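The Dish Rack Table, Savport
Kitchen Things gallery, page 2

Posted 6th May

Most of the gallery so far has been pots and cutlery. This page is for the dish rack, the dark wooden one with pegs that we use for plates at the Savport kitchen. It has two low rails, a row of pegs along each, and a crosspiece down near the table. There are no trays and no cup hooks. We bought it in February from Ferri, a small housewares shop, after the old wire rack left rust marks on the shelf.
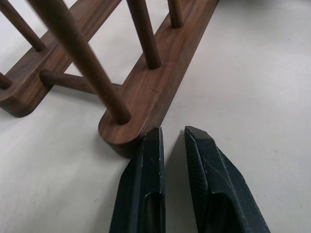
The rounded rail ends and the pegs set into the wood. The grain shows best along the top of the front rail.

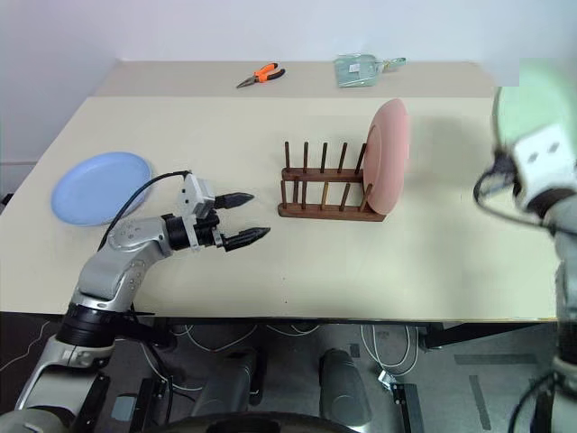
Pink plate against the rack at the right end, light blue plate flat on the table.

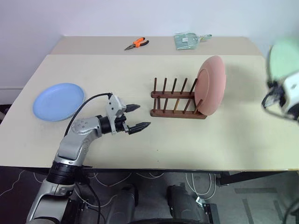
The rack again with both plates. Pliers and the pale green dustpan are on the ledge at the back.

Debora Benedetti wrote in after the page went up. She has had a peg rack of this kind in her own kitchen for years and thinks the end slots are the wrong place for a big plate. Her advice is to start in the middle and work outward, so the weight sits over the crosspiece, and to keep the ends for saucers. She also says to turn the rack around every few weeks, as the side nearest the sink takes most of the drips and gets dull first.

We have tried the middle-first way since then. It does feel steadier with dinner plates. With small plates it makes no difference that we can tell.

A few notes for people who asked about the rack:

Price. It was 66 at Ferri, on the shelf with the bread boards. The wider version was more than we wanted to spend, and it would not have fit next to the sink anyway.

Care. Wipe it down at the end of the day and stand it somewhere with air under it. Do not soak it. We put a little Zisolora board oil on it once a month - a thin coat, left overnight, then rubbed off with an old dish towel. Two coats at once made it sticky.

Under the rack. It has no drip tray, so we keep a folded towel beneath it when the plates are wet. A flat rubber mat works too, but water sits on it and the rails stay damp.

What fits. Ordinary dinner plates and side plates are fine. Soup bowls lean too far and take up the next slot as well. Pan lids go in sideways if the knob is small.

The wire rack has gone to the garage, where it holds sandpaper and seed packets.

The next page will be the Tralline storage jars, including the one with the replacement lid. If you have a peg rack and oil it with something else, send a note and I will add it here.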